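Gervasio Pereyra had a two-shot lead and 44 feet left on the 18th green at Narthorpe last August when he decided, for the first time all week, to feel good about himself.

"That was the mistake," he says. "I've looked at the rest of it. The rest of it was fine."

He three-putted, went to a playoff and lost it on the second hole to a man who had spent the afternoon apologizing to him for slow play. Pereyra has had the winter to think it over. He has mostly used it to eat, he says, and to change his putter twice.

We meet in the grill at Stotida, his home course, on a morning when the greens are shut for frost and the regulars have the look of people waiting for a late train. Pereyra orders eggs and then orders them again. He turned pro at 25, old for it, after three years of selling irrigation pumps with Leandro Robles, who now carries his bag.

"Leandro was the better salesman," Pereyra says. "He still is. He'll sell me a 7-iron when I've got the 6 in my hand, and I'll thank him."

Robles, across the table, doesn't look up from his toast. "It was the 8."

They have worked together for all but two of Pereyra's events as a professional. The two he missed were for his sister's wedding and a kidney stone, and Pereyra made the cut both times. The subject comes up more than Robles would like.

"I tell him it was the weather," Robles says. "Soft greens. A dog could've made the cut on those greens."

Asked about the playoff, Pereyra gives the short version first. Drive in the left rough, wedge over the back, chip to six feet, lip out. The longer version takes in a sprinkler head, a ruling he agreed with at the time and has since gone off, and a spectator with a bag of chips. He tells it well. He has clearly told it before.

"People come up and say, you must replay that putt in your head every night," he says. "I sleep great. I replay it at lunch."

He opens his season at Baysal, where he shot 80 in the first round a year ago and withdrew with a sore wrist that Robles describes as "sore from writing down the score." The wrist was in a brace for five weeks, Pereyra points out. Robles allows that there was a brace.

After that comes Plumora, a course he likes because it has hardly any water, then a gap in the schedule that he would love to fill with a sponsor's invitation somewhere warm. None has arrived. His phone is face up beside the ketchup in case.

What has changed over the winter? He thinks about this for a while. He has a shorter backswing. He has stopped reading putts from both sides, after Robles pointed out that he always went with the first read anyway and the walk was only making people behind them angry. He's hitting more drivers.

"And if I've got a lead on the last, I'm going to feel terrible," he says. "I'm going to stand there and think about taxes."

The frost delay is lifted a little before 10. Robles is already outside with the bag, and Pereyra leaves him the check.
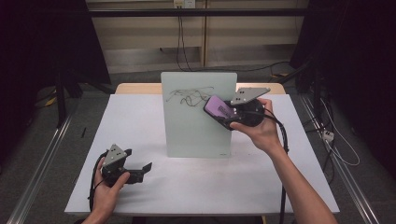

Who carries Gervasio Pereyra's bag?

Leandro Robles, who used to sell irrigation pumps with him and has worked all but two of his events as a professional.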